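How to Run a Sorting Table Demo at an Open Day

These notes come from the Plavthorpe open day on 15 June 2019, where we ran a two-arm sorting table for visitors. They should work for any small lab with a similar setup. Plan on 40 minutes to get ready.

1. Pick the objects

Use things people have at home. We went with chargers, cables and small boxed accessories, plus baskets and a tray to sort them into. Boxes are the best place to start. They have flat sides, and visitors can see right away how the fingers hold one.

Glossy cartons need a firm grip, but too much force will crush the flap end. Set the force on a spare carton first and write the number on the run sheet.

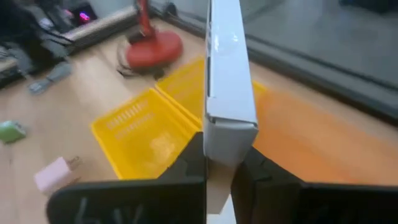
Kanini Rugemalira asked whether it would be safer to fill the cartons with foam. You can do that, but the extra weight changes the grip setting, so test again afterward.

2. Set the table

Leave open space between the objects. Put the baskets and tray where both arms can get to them, and keep soft items such as braided cables apart from the hard ones. Cables are the hardest thing on the table, so save them for later in the session.

Walk to where the visitors will stand and look back at the table. If a basket hides a charger from there, move one of them. Check the view for children too — they see the table from much lower down.
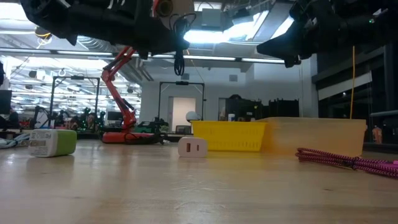 3. Run the demo

Start with one arm and one object. Say what the arm is going to pick up before it moves, then stay quiet while it works. People watch more closely that way.

Next, bring in the second arm. Give each arm its own side of the table for the first few picks. Keep one person at the keyboard the whole time with a hand near the stop key. If a pick fails, open the gripper, back the arm off and try again. Visitors at our table liked the retries as much as the clean picks.

A round of 6 objects is long enough for most groups.
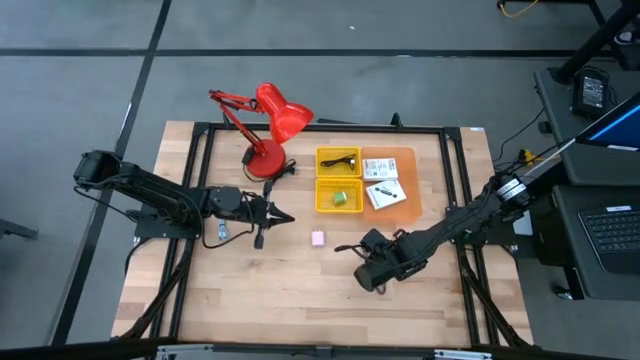 Till Brandes wrote to say that his group at Marsden lets visitors choose the next object, and that the line moves slower but people ask better questions. We plan to try it in October.

4. Reset between groups

Open both grippers and park the arms before you reach over the table. Put the objects back by hand, check that no cable is under an arm, and run one short test pick before you call the next group.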